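Tasting menu at Levach, can I ask for changes in advance? 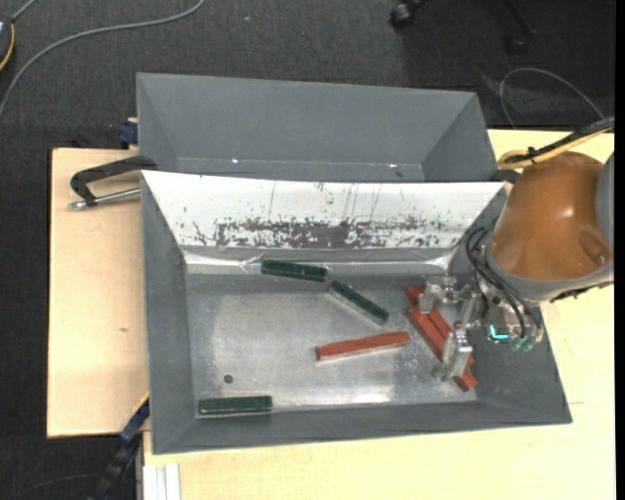
Barkby Table Talk - Restaurants and Dining Out group

Hello all. I have booked a table for 2 at Levach in Barkby, for the guest chef dinner. It is a set menu and the price is 60 per person without wine. My wife does not eat shellfish (she is not allergic, she only dislikes it very much) and I saw that the second course is crab. On the booking form there was no field for such remarks. Is it polite to write to them before, or should I tell the waiter on the evening? Also, is the wine pairing worth to take? It costs 30 more for each person.
Posted by drelholm_eater, 2018-08-30

saltandrye
Write to them before, by e-mail, and put your booking name in the subject. For a guest chef dinner the kitchen prepares everything in fixed portions, and on the evening they can maybe only leave the crab off the plate. I did this in June for a mushroom course and they gave me a small leek tart, which I liked more than the fish after it. Say clearly that it is a dislike and no allergy - they treat the two things differently.
For the wine, I took one pairing and we shared it. The glasses are not large but there are many of them.

oldspoon
just ring them

Mirabelle21
I agree with the e-mail. About the pairing I have another opinion: the whites were good, the red with the lamb was too cold and too young. If you like to choose yourself, there is a bottle from Au at 21 which goes well with nearly all courses. Ask also at what time they start to serve. When I went, all the tables were served together and the people who came late missed the bread.

Comments

drelholm_eater: Thank you, I have written to them and they answered the same day. She will get beetroot.

tworings: Is there still the cheese trolley?

saltandrye: Yes, but you pay extra for it.

Contact us | Copyright Barkby Table Talk | Back to top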